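Tilstead Countertop Reuse Project
Progress report to the Zabala Fund, second period

14 shares | 3 comments

Work on the shop floor started again in September after the saw was repaired. Since the last report we have taken in 1448 kilos of stone offcuts from kitchen fitters in and near Tilstead. Most came from Grindine, who now set pieces aside for us on a pallet by their gate. Skorlow sent two smaller loads and then stopped when their yard manager left. Begoña Moya has written to the new manager and expects to restart pickups next month.

The grant target for the period was 2000 kilos, so we are short. The saw was down for three weeks and we turned away one large load in that time. We still think the yearly figure can be met if Skorlow comes back.

Sorting takes longer than we budgeted. Pieces arrive mixed, often with sink cutouts and old glue on the back, and every piece has to be checked for cracks before it goes on the rack. Saturnino Mateos has changed the rack layout so that thin stock is kept apart from thick stock, and breakage in storage has gone down.

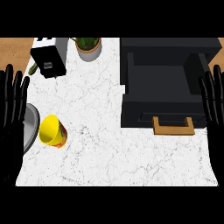 Demand from local buyers is uneven. Shelves and windowsills sell within days, while the small square pieces sit on the rack for months. Color matters more than we expected. Buyers ask first for white with thin grey veins, the marble look on the counter in the picture, and they don't seem to mind small dark specks in it. Brown and speckled pink hardly move at all. We have cut the price of the brown pieces to $4 each and will see if that clears them before winter.

Training is on schedule. Six people finished the edge polishing course and two of them have gone on to paid work with fitters. The next course is full, with a short waiting list. We moved the class to Saturday mornings because several people on the list have weekday jobs, and attendance has been better — only one missed session so far.

Spending is close to plan. The saw repair went over by $80, which we covered from the tools line. Water costs are up and will need a larger share of the budget in the next period. We have had one quote for a settling tank that would let us reuse the water from the saw, and are waiting for a second.

For the next period we plan to restart the Skorlow pickups, clear the brown stock, and decide on the tank. We would also like to move $300 from the printing line to the van. Please let Begoña Moya know if that needs a separate form.

Like (9) | Share (14) | Comments (3)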